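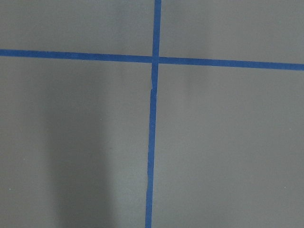
The second group of sources consists of the books and pamphlets in which the stairwell murals of the Tkachenko district were first reproduced. Most readers know the murals only from these. The walls themselves were repainted, tiled or pulled down before any full survey was made, and the few that remain are in private hallways that are hard to visit. What was printed, and how it was printed, has therefore shaped nearly everything written on the subject.

We examined 11 publications. Six are photobooks with a spine and a named publisher. The rest are stapled pamphlets, usually sold at readings or given away by the painters. Between them they reproduce 131 photographs, but the number of walls is much smaller. After matching door frames, light switches and pipe positions, we could assign the photographs to 51 walls. Several walls appear in four or more books, often under different titles.

The best known of the books is Bohdana Palamarchuk's *Retanik*, named after the paint shop where several of the muralists bought their supplies. It opens with a long run of portraits. The painters stand in courtyards, on roofs and at kitchen tables, and the first mural does not appear until well into the book. Reviewers at the time complained about this. Yevdokiia Nazarenko called the portraits "a queue outside the door" and asked why a book on wall painting should begin with people in coats. Later readers have been kinder, partly because the portraits record a circle of friends for which there is little other evidence.

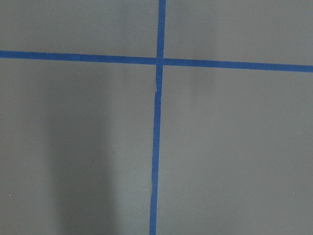 Palamarchuk's printer worked from slides, and the colors in the first printing lean heavily toward red. The second printing corrects this but crops many of the plates. In at least six cases the crop removes a painted border that the first printing shows in full. This matters for attribution. Ustyna Kravchuk and Svitlana Kravchuk painted similar suns and ladders, and the borders are often the only reliable way to tell their work apart – Ustyna closed her corners with a short hook, while Svitlana let the lines run past each other. Writers who used only the second printing have tended to give the doubtful walls to Ustyna, whose name was better known.

The Wundeck pamphlets have the opposite problem. They are badly printed, in one color on thin paper, but the photographer stood well back and left the walls whole. Ceilings, railings and mailboxes are all included. For questions of size and placement we have relied on them over the photobooks wherever both exist. Bình Tạ, who compiled the only earlier checklist, treated the pamphlets as copies of the Palamarchuk plates. We do not think this can be right. The shadows fall differently in every pair we compared, and in two stairwells the Wundeck photographs show a lower band of paint that is missing from the book.

Titles are a further difficulty. None of the muralists is known to have titled a wall. The titles now in use come from captions, and the captions were written by editors. "Stair to the Second Sun," for instance, first appears in the Nuvlow reprint. The same wall is "Blue Landing" in one pamphlet and has no caption at all in *Retanik*. We use street and floor in the catalog and give printed titles only as cross-references.

Figure 3. Robot arm with a two-fingered black gripper, white plate and apple.
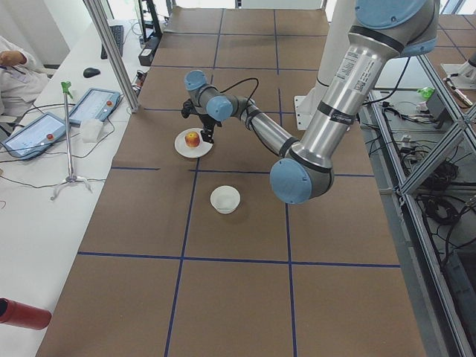 ### 3.2 Interviews and letters

The written record is thin before the first photobook and uneven after it. Svitlana Kravchuk kept letters from three other painters, mostly concerned with rent, borrowed ladders and the price of primer. They rarely mention a finished wall. Where they do, we quote the passage in full in the catalog entry, with the original spelling kept.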